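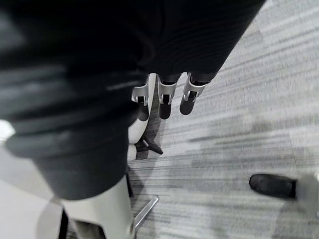
Minutes: Arm and Hand Upkeep, Irmont Unit

September 19, 2023
Minutes taken by Shakuntala Nautiyal

1. Minutes of the July meeting

Accepted with one change. Under item 4, "left elbow" should read "left wrist." The wrist work was done under work order 3232 and that order is now closed.

2. Right arm cable

The slack in the right arm cable was discussed again. The loop has to be long enough for a full turn of the wrist and short enough to stay off the furniture. At present it is set by hand and held with one clip, and the clip moves. The Sachdeva manual asks for two clips on this length of cable but does not say where the second one goes.

It was agreed to put the second clip above the wrist joint, on the forearm side, and to mark both positions with paint pen. After that the arm gets a slow test: out to the tabletop, close on the bottle, open, back down beside the chair. If the loop touches anything on the way, the clip is moved up and the test is started over.
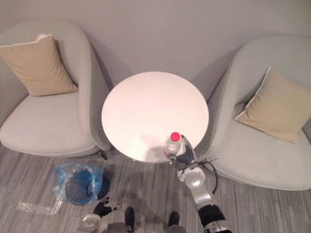 The slow test is to be run at the lowest speed setting with one person at the stop button. The full-speed test waits until the clips have held for 200 cycles. A question was raised about replacing the cable with a flat type. Mullholm can supply one, but the connector is different and would mean opening the joint cover. Left for now.

3. Finger alignment

The hands were last zeroed in July. Zeroing is done with the hand hanging straight down and no load. Each finger is driven to its open stop, the reading is written down, and the offset is typed in. Both hands take 42 minutes if the readings settle the first time. The step that gets skipped is the second reading after the offset goes in. From now on the sheet will have a box for it, and a sheet with that box blank goes back to whoever filled it in.

Fingertip pads are to be wiped before zeroing, with a damp cloth only. No solvent on the pads or near the bracket slots.

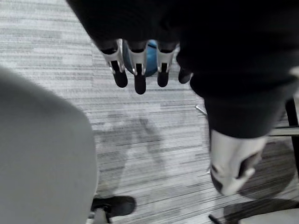 4. Sleeves

The fabric sleeves creep toward the hand during long runs and have to be pulled back. There was some disagreement over how often. The check will go on the daily list, before power-up. With the hand hanging down over the carpet, the brackets on three of the fingers are easy to see, but the fourth finger sits close to the edge of the sleeve, so that is the side to look at first. Pull the fabric back evenly all the way around and feel for a fold underneath. A bunched sleeve can be straightened with the power off. A torn one is replaced, and the spare goes on seam side out.

Two spare sleeves are to be ordered from Sorkport. The last pair came in the wrong length, so the order should quote the measurement from the cuff and leave the size letter off.

5. Floor and work area

Chairs and table stay where they are between tests. Anyone who moves them to vacuum puts them back before the next run. Carpet fibers get into the base, and the base is to be brushed out weekly. The trash bin was discussed. It stays in the work area, and the start position of the left hand will be checked against it each morning.
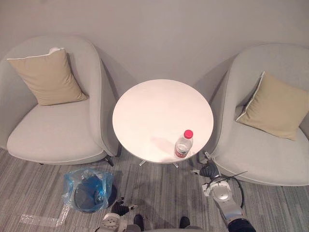 Work area, bottle near the table edge, left hand low in front of the bin.

6. Actions

Second cable clip and paint marks: S. Nautiyal
Slow test, result to be written in the log: S. Nautiyal
New zeroing sheet with second reading box: open
Sleeve order to Sorkport: S. Nautiyal
Mullholm flat cable: no action, bring back if the clips fail

Next meeting when the 200 cycles are done.

Comments (3)

benchtwo: Can the paint pen be white? The yellow one comes off on the cloth.

S. Nautiyal: White is fine. There is one in the top drawer.

r.k.: Item 3, the 42 minutes doesn't include warm-up. Please add that to the sheet too or people will start too late in the day.

Last updated: action list, item 6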